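Cloud Account Safety Checklist, With Our Comments

Grandgate Platform Group, internal and partner edition
Last reviewed 26th June

We use this list before a new cloud account is given to a product team, and again when the account has been in use for one quarter. The first version was a simple table with yes and no. People filled it in very fast and we learned little from it. So now each item has a comment, where we write what we usually find and what we accept as an answer.

Please write the answer in your own words. "OK" is not enough. If an item does not apply to your account, write "does not apply" and one sentence why.

The list was used in the last round for the accounts of three products: Civa (customer portal), Greco (billing exports) and Grimness (the internal log search, please do not ask us about the name).

Section A. Accounts and sign-in

A1. The root user has a hardware key and no access keys.
Comment: Checked by opening the credential report, not by asking the team. In Greco we found one access key of the root user from the time of the first setup. It was not used for a long time, but it was active. It is deleted now. The hardware key must be registered 2 times, one key in the office safe and one with the platform lead.

A2. All people sign in through the company identity provider.
Comment: Local users are permitted only for the emergency account. If you have a local user "for testing", this is a local user, and the item is failed.

A3. Access keys of service users are replaced on schedule.
Comment: Our limit is 40 days. We know that some vendors recommend longer. Civa passed. Grimness has one key which is inside an old import script and the team is afraid to touch it. We accepted an exception until December, and after this date the script must use a role.

A4. Roles do not contain a star in both action and resource.
Comment: Search the policy files for the star sign and read every result. A star in the resource is sometimes correct, for example for listing calls. A star in both places is always a finding, also in a development account.

A5. People who changed teams have lost their old access.
Comment: The identity provider removes people who leave the company, but it does not remove people who move to another team. This must be done by hand by the team lead. Compare the group members with the current team page.

Section B. Storage

B1. Public access is blocked on the account level.
Comment: The setting on the single bucket is good, the setting on the account is better. With Civa the team wanted to have one public bucket for pictures in the help pages. We moved this to the content delivery service and the block could stay on.

B2. Every bucket has an owner tag.
Comment: The tag must contain a team, no personal names. In Greco 12 buckets had no tag. Most of them were empty and could be removed the same day.

B3. Encryption is on and the key policy was read by a person.
Comment: Encryption is on by default today, so this half of the item is easy. The key policy is where the mistakes are. Look for old accounts which are still allowed to decrypt.

B4. Backups are in a different account and one restore was tested.
Comment: Please give the date of the restore test and how long it took. A backup job with green status is not a restore test. Grimness did the test with a small index only, and we asked to repeat it with a full one.
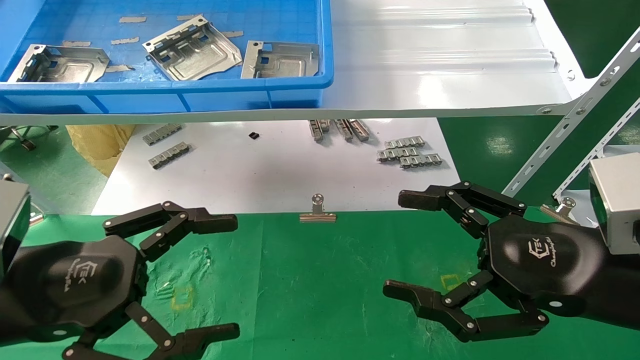
Section C. Network

C1. No security group is open to the whole internet for remote login.
Comment: This means port 22 and port 3389, for IPv4 and also for IPv6. The IPv6 rule is the one which is forgotten. Use the session service of the cloud provider for login to machines.

C2. Databases are in private subnets.
Comment: Check also the "publicly accessible" flag of the database. It is possible that the subnet is private and the flag is still on, and when somebody later changes the routing you have a problem.

C3. Outgoing traffic is limited.
Comment: We do not fail a team for this item in the first quarter. But we want to see a plan. Greco sends files to only a few partner addresses, so a short allow list was enough there. For Civa it is more difficult, the portal calls many outside services and the list changes every month.

C4. Unused addresses and load balancers are removed.
Comment: An old load balancer costs money, and its DNS name may still point to something. Remove the DNS entry first and then the resource. In the opposite order another person can sometimes take over the name.

Section D. Logs and alerts

D1. The audit log is on in all regions.
Comment: Also in regions where you do not work. Most teams switch it on in their home region and think it is finished.

D2. Logs are stored in the central log account, and the team cannot delete them.
Comment: Try to delete one test file with the normal team role. The attempt must fail. Paste the error text in the answer field.

D3. Alerts go to a channel which is read.
Comment: We send a test alert without warning and wait 20 minutes for an answer during working hours. Civa answered well inside the time. Greco did not answer, the alerts were going to a mailbox of a project which is closed. The address was corrected and we will repeat the test.

D4. There is an alert for use of the root user.
Comment: Simple to make, and the template is in the shared repository. No exceptions for this item.

Section E. Code and secrets

E1. No secrets in the repository, including the history.
Comment: Deleting the line in a new commit does not help, the old commit is still there. A secret which was committed one time must be replaced. Cleaning the history is optional and comes after.

E2. Infrastructure is created from code.
Comment: Manual changes in the console are allowed in an incident, but they must be brought back to the code in the same week. Run the plan command and look if it wants to change something you did not expect.

E3. The build pipeline uses short-lived credentials.
Comment: The pipeline is often the most powerful user in the account. Limit the trust to the exact repository and branch. We saw a trust rule which accepted every repository of the organization. It was copied from a blog post.

Results of this round

Civa: passed, with one open point (C3, plan requested).
Greco: passed after repair of A1 and B2. D3 will be tested again.
Grimness: passed with exception for A3. B4 must be repeated.

How to send the checklist back

Save your answers in the security folder of your product and open a ticket in the platform queue with the link. Please do not send the file by mail, because the answers describe open weaknesses. If you do not agree with a finding, write this in the ticket and add your arguments. Two comments in this edition were changed because a team explained to us that our check was wrong.

Exceptions need the signature of the product owner and always an end date. An exception without end date is returned.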